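Speaker notes, club evening, talk by Liis Kļaviņa
Title on first slide: What our students learned from a dish rack

Slide 1. Hello and thanks
Say good evening. Thank Priit Baranauskienė for the invitation and for the projector cable. Say that I teach electronics and that I lead the robotics club at the Strazds school together with Deividas Sakalauskas. He could not come tonight, so questions about the software I will answer slowly.
Ask the room: who has children in a club? Wait for hands.

Slide 2. The club
17 students, ages 14 to 18. We meet two afternoons a week. Before this year we built line followers and sumo robots, and the students were good at it. But the older ones were a little bored, because they knew the solution before we opened the box.
In March we entered the Ekby student challenge. The task is from the kitchen: the arm must take a plate from the table and put it in a rack, and later take it out again. The rules fit on one page. Read the second rule aloud: "The rack may be moved by the judges between attempts."
Pause here. This rule made all our work.

Slide 3. First plan, and why we left it
The students wrote down fixed positions. Gintarė Vītola, who is 16, measured the table with a steel ruler and made a very nice drawing. With the rack in the same place, it worked most of the time. Then Deividas pushed the rack two centimeters with his finger and the plate went against the wires.
Say that there was silence, and then a discussion of one hour. I did not help in this discussion. It was difficult for me.

Slide 4. Second plan
Teach the arm by showing. A student leads the arm by hand, the computer saves the camera pictures and the joint positions, and after many showings we train the policy. We recorded 498 showings. We kept 452. The others had a mistake by the student, or the recording stopped too early.
Explain "policy" in one sentence: the program that looks at the picture and decides the next small movement. Do not go deeper, there is a slide for it at the end if somebody asks.

Slide 5. Full-screen picture, no text
Let people look. Then tell about the view from the wrist: the two black fingers with the dotted pads, and the wire rack far up in the left corner.
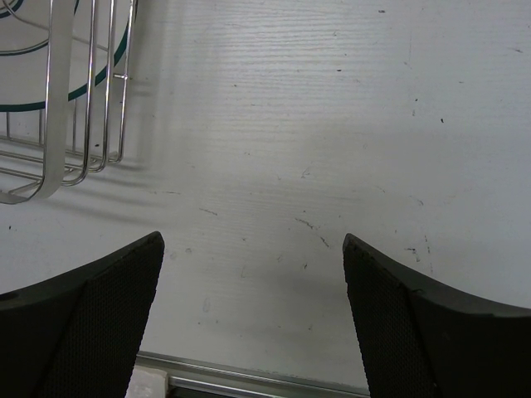 Triswood workshop, 30th May

We moved to the Triswood workshop for the last weeks, as the school needed our room for exams. The table there is white and it has its own small scratches and specks. Point to the marks in the middle, above the gap between the fingers. Baltazar Ledesma asked a question I liked very much: does the policy look at the rack, or does it look at the scratches? If it learned from the scratches, it would fail on the table of the judges.
Point also to the shadow of the rack, the soft stripes to the lower right. When the lamp moves, these stripes move too. So the students made a plan of recording: change the rack position, change the lamp, turn the table, write everything in the notebook. It was slow work. Two students wanted to stop, and one of them did stop for a week and came back.

Slide 6. Results
Be careful with this slide. We made 40 test attempts with rack positions which were not in the training. The plate was placed correctly in nearly 30. Before the new recordings, I do not have a fair number, because we changed too many things at once. Say this openly, it is my mistake as a teacher and the students know it.
The most common error was the approach: the fingers came too low beside the rack. Second was the release, when the fingers opened before the plate stood well.

Slide 7. What I would do differently
Start the notebook on the first day.
Smaller groups at the arm. Three students is good, five is too many, two of them look at the phone.
Let the students choose which recordings to delete, and ask them to write the reason.

Slide 8. Next
The challenge final is in Wurnport. We still need a second set of finger pads and a ride for the table. If somebody has a van, please speak with me at the coffee.
Questions. If it is quiet, ask Gintarė to tell how she would measure the table today.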